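Reusable Bottles and Cups at Seltthorpe College
Student project report, Term 4
Bezawit Kumsa
30/11/2018

Aim
I wanted to find out how many students bring their own drink container to school, and what stops the others from doing it.

Method
I handed out a one-page survey in June and got 46 back. I also asked the canteen for its sales of bottled water. The manager said they sell some 4,000 bottles a year, mostly in Term 1 and Term 4 when the weather is hot. 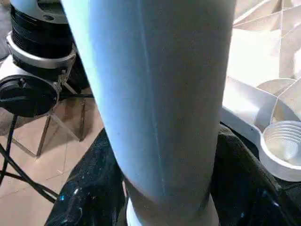
Results
Most students who answered own a reusable bottle but leave it at home at least one day a week. The main reasons were weight, leaks and forgetting to wash it. Only 11 students said they use the refill tap beside the gym. Several wrote that the water there tastes of metal, and one Year 8 student didn't know we had a tap.

Discussion
My sample was small and two home groups never returned their forms, so the results may not match the whole school. I would also change question five, as people read "container" in different ways.

Recommendations
Put a second refill tap near the library and have the filter on the old one checked. The canteen could also sell plain bottles at cost.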